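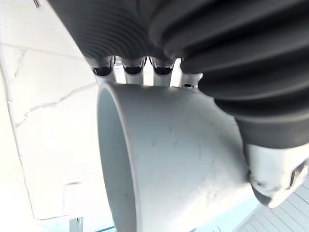 Close-up of dark grey ribbed covers, with a row of slender fingers underneath.

Search this site Enter keywords Go

Mending shoes in Ladow
May 14, 2024

The owner of Gellow Shoe Repairs opens at eight and does the heels first. People drop them off on the way to the station and want them back by the time they go home, so the morning is mostly heels and the afternoon is everything else.

She took over the shop 11 years ago from the man who trained her. He had kept a paper book of every job, and she still does the same.

"I tried doing it on a computer for a month," she says. "I'd have glue on my hands and have to stop and wash them to write down one pair of boots. I went back to the book."

Last year the book shows 714 pairs, not counting belts and bags. Walking boots were the largest group. Ladow is near the Murkudon path, and walkers come in with soles that have split away at the toe.

"It's usually age and not miles. They've been in a cupboard for years, then someone takes them up a hill and the glue gives out. I can put a new sole on if the upper is sound. If the leather has cracked across the bend, I tell them to leave it."

She charges by the job and gives the price before she starts. A few customers argue. She says she doesn't mind that, but she won't start a repair that costs more than the shoes did unless the customer has heard the figure twice.

The soles come from a supplier called Tak, who sells them in boxes of 500. That is far more than she needs in any one size, so she splits an order with a shop along the coast and drives over to collect her half.

"We've done it that way for years. We've never written anything down. I do the driving and he buys lunch."

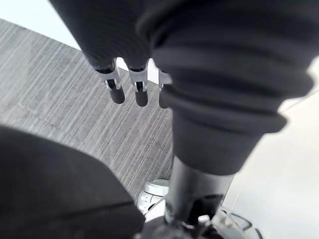
Learning the trade

She started at 16, sweeping up and sorting laces. It was most of a year before she was allowed to cut leather, and she spoiled the first piece.

"He didn't shout. He put it on the wall by the till and it stayed there until I'd done a good one. It's in the drawer now."

She has had two trainees of her own. One left for a job in an office and the other has opened a stall selling handmade sandals. She would take on another, though the shop is small and there is only one good bench.

Asked what people could do at home, she says to stuff wet shoes with newspaper and keep them away from the radiator. She would also like them to come in sooner.

"Once you've worn through the heel tip and into the block, it's a bigger job. I've got a pair in now like that. He says he only noticed on the stairs."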